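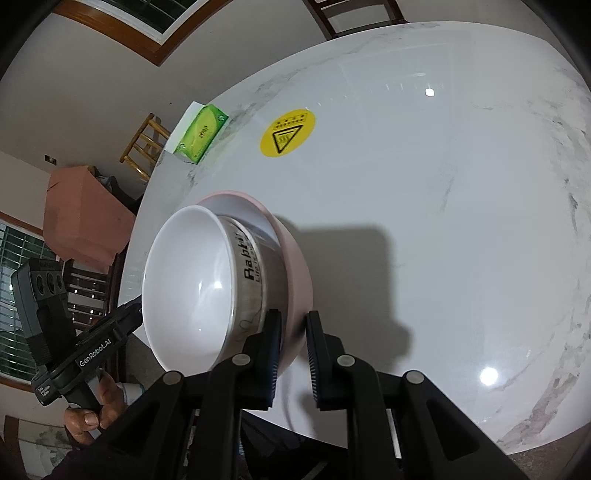 I have eaten oatmeal for breakfast almost every day since March and I need to talk about it, because my husband has asked me to please talk about it to somebody else.

Some background. I was a toast person for most of my life. Toast, butter, whatever jam was open, standing up at the counter with my bag already on my shoulder. Then I turned 42, and my doctor looked at my bloodwork and said the word "fiber" in a tone I didn't love. So I went to the store and bought the biggest tub of oats they had, and it sat on the shelf for two weeks looking at me.

My only memory of oatmeal was my grandmother's, which was gray and had a skin on it. She made it with water and a pinch of salt and you ate it or you went to school hungry. I went to school hungry a lot! So I was not coming at this with an open heart.

What changed it was a guy I work with, Ajith Bangera, who eats breakfast at his desk out of a big thermos. It smelled so good one morning that I asked him what it was, fully expecting some leftover curry, and it was oats. He cooks them with cardamom and a little jaggery, and he toasts them in ghee first. I had never once thought about toasting oats. I went home and tried it with plain old butter in a dry pan, maybe three or four minutes until the kitchen smelled like cookies, and then the milk went in and I stood there stirring like a woman in a commercial.

So now I have opinions. Steel cut is better than rolled on weekends, when there's time, but I will not get up early for it. Instant is fine in a hotel. Half milk and half water is the right mix for me (all milk scorches on my stove, which runs hot on the left front burner and always has). Salt goes in at the start. You need more than you think. If your oatmeal tastes like wet cardboard, it's the salt, I would bet money on it.

Toppings I've been through, in order of how long they lasted: sliced banana (gets slimy, sorry), frozen blueberries (turned everything purple, my son was thrilled), peanut butter with a spoonful of the apricot jam left over from my toast days, and now a fried egg with chili crisp. I know. I KNOW. I resisted the savory thing for months, my sister kept sending me pictures of hers with scallions on top and I kept sending back the little green face. Then one Saturday we were out of fruit and out of peanut butter and there were eggs, and that was that. The yolk does what cream does. I've had it four times this week.

The other thing I got weird about is bowls. I used to eat out of whatever was clean, and it matters more than I would have guessed. The wide shallow ones that came with our wedding set let everything go cold before I've found a spoon. A deep one with a bit of weight to it keeps the heat in, and you can hold it in your lap on the porch. I run hot water in it for a minute first, same as you would with a teapot. My husband thinks this is the point where it became a problem.

I did try to save time with overnight oats, since everyone and their cousin swears by them. I made a jar with yogurt and chia seeds and left it in the fridge and ate it on the train, and it was... fine? It was cold. I think I just want something hot in the morning, even in this heat, even with the fan pointed at my face. My son likes them, so I make him two jars on Sunday night and he forgets one of them at the back of the fridge until I find it the next weekend.

What I haven't cracked is a big batch. I made a huge pot a couple of weeks ago thinking I'd be clever and reheat it all week, and by day three I could have tiled a bathroom with it. A splash of milk and a fork helps, and so does giving up and frying slices of it in butter with maple syrup, which my mother-in-law says her family used to do with cornmeal. That was so good I may start ruining a pot on purpose. If you have a real method, please tell me, I'm begging.

I go back to the doctor next month for the new numbers. I haven't decided if I'm going to mention the butter.

Next week I'll get back to the garden, I promise. The tomatoes are doing something strange with their leaves and I'd like your opinions on that too.

36 shares
4 comments

Dottie M.
Grandma oatmeal with the skin on it!! Ours had raisins hiding underneath and I still can't look at a raisin.

porchlight_jen
For the big batch use steel cut and stop cooking it while it still looks too loose. It firms up in the fridge. I freeze mine in a muffin tin and take out two at a time.

Carl
Egg on oatmeal is a crime. Tried it this morning. Having it again tomorrow.

Renata
Please do the tomato post, mine are curling too and I'm losing my mind

Last updated August 2023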